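About Brerkora

Who we are

Brerkora is a small company that supplies snacks and drinks to workplaces, schools and clubs. We began in one rented garage in Skenau with 37 customers and a van that did not like cold mornings. Today we deliver to 348 addresses in Skenau and in the villages along the Moodley road. We are still owned by the two people who started it, Yvette Vachon and Nosipho Nkuna.

Yvette worked before in a hospital kitchen and she knows very well what people eat at four o'clock in the morning, when the canteen is closed. Nosipho kept the accounts for a bakery. They met at an evening class for bookkeeping, and the first order list was written on the back of the course papers. We still have it in the office.
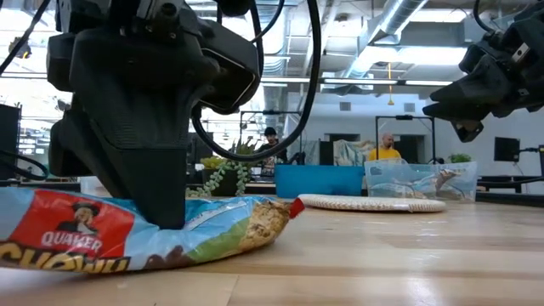

A snack bag on the table.

What we do

Every customer has a shelf, a box or a cupboard, and we keep it filled. You choose the size and how often we come. Our drivers check the dates on the packets, take away what is close to its end and write down what is missing. You pay only for what was eaten — this was Nosipho's rule from the first month and we did not change it.

Our list has 1362 products at the moment. Most of them are ordinary things: crisps, cereal bars, nuts, dried fruit, biscuits, tea. We keep a separate list for people who must avoid nuts, milk or gluten, and Yvette reads each label herself before a product goes on it. If a maker changes the recipe, the product comes off until she has read it again. 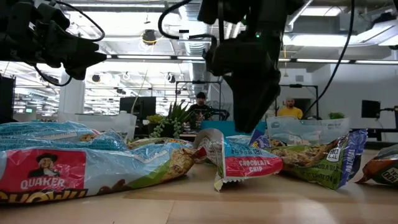
Quaker Chewy and other wrapped bars.

Our warehouse

In February we moved to the old Cundunora building, behind the bus station. It has better light and a proper loading door, and we can now receive pallets without blocking the street. Visitors are welcome between nine in the morning and three in the afternoon, but please telephone first, as the gate is often closed.

Working with us

We have three delivery routes and we sometimes look for drivers. Experience is good, but patience with stairs is more important. Please send a short letter to the office — it can be in any language that Yvette or Nosipho can read, so English or French is best.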